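Re: [suture-practice] Pads, thread tails and one long cut that won't close
February 23, 2024

Hi all,

Sorry for the slow answer, I've had this sitting in drafts while I used up the last of my black thread. I'm quoting just the part I'm replying to so the digest people don't have to scroll forever.

> I've gone through two pads since June and I'm still not happy.
> Short cuts are fine but as soon as I try a long one the edges
> roll and one lip ends up sitting higher than the other. Is it the
> pad or is it me? Also, does anyone leave their old stitches in, or
> do you snip everything out and start clean each time? I have the
> Cosulum pad, the softer one, and I'm wondering about switching.

Bit of both, I reckon! I had the same trouble and I haven't fully licked it. Pictures first, then my two cents. 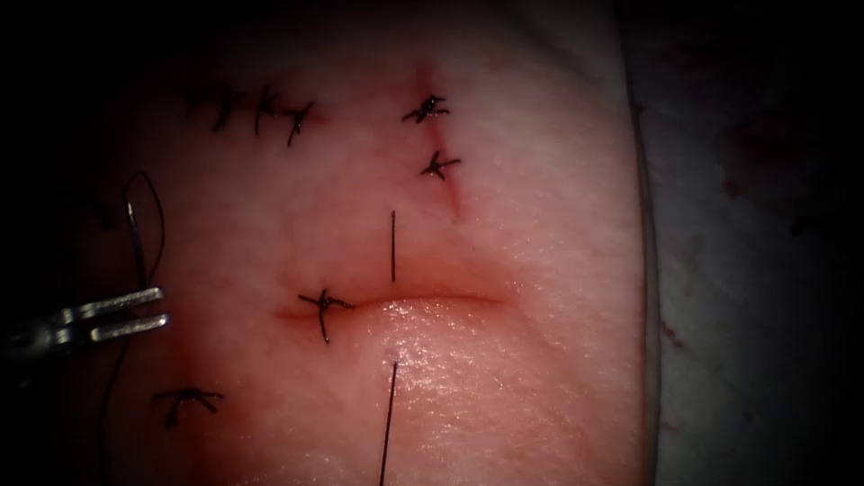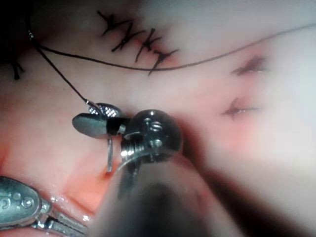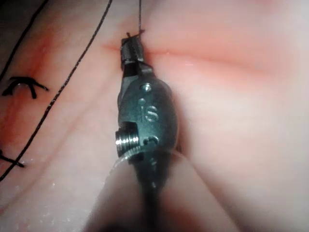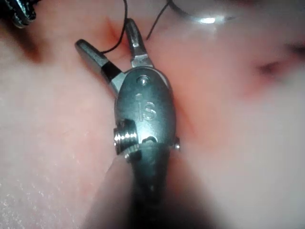
1. Leaving the old stitches in

I leave them, always. In the first picture you can see how many knots are on the go at once: three in a row along a line that's already shut, two on the short cut near the top, one off by itself in the lower left, and one at the left end of the long cut. I like having a finished row nearby while I work on the next bit, because I can compare the spacing without hunting for an old photo. The downside is that the tails catch everything. If yours are long enough to tangle with the working thread, trim them before you start the next cut (I forget this constantly and then grumble at myself).

2. The long cut

Look at the lower lip of the horizontal one. It's sitting up and bulging, with only the left end tied, so that's your rolled edge exactly. What has helped me is putting a stitch in the middle first, then halving each side, instead of marching along from one end. If you start at the end, all the unevenness gets pushed along to the far side and you're left with a little pucker there. I also take a slightly shallower bite on the high side. Doesn't fix it every time, but my last few have been much flatter.

3. The needle

Second picture. Curved needle, point down toward the pad, thread coming off the back end. My bad habit was dragging the thing through in a straight line, which tears the hole and makes the lip lift even more. Follow the curve! Turn it through and let the needle do the work. And keep half an eye on where the slack is going. There's a big loop of black thread sweeping across just under the finished stitches in that shot, and a loop like that will find a trimmed tail and hang onto it given any chance at all.

4. Holding the thread

In the third one the jaws are closed on the thread right down at the surface. I used to grab much further up and the knot would slide about all over the place. Gripping close makes the first throw so much easier to lay down flat. Just don't crush the part you're going to keep. The Estrella thread I bought on special frays if you so much as look at it, and the Umix has been kinder, though it's a bit springy and wants an extra throw.

5. Which pad

I wouldn't switch yet. I tried the firmer Atinitz one and the edges do stay put, but it's so stiff that I picked up bad habits on it, pulling far too hard. The soft one tells on you, annoying as that is. Give it another 60 stitches or so with the middle-first order and see how you feel. I'd done almost 100 before my spacing looked like I meant it.

One question back to the group: does anyone have a good way of storing pads between sessions? Mine lives in an old ice cream container with the lid on and it's picked up a smell. I've been told cornstarch, I've been told a wipe with dish soap, and I'd love to hear from someone who has tried either before I wreck a perfectly good pad.

Cheers, and happy stitching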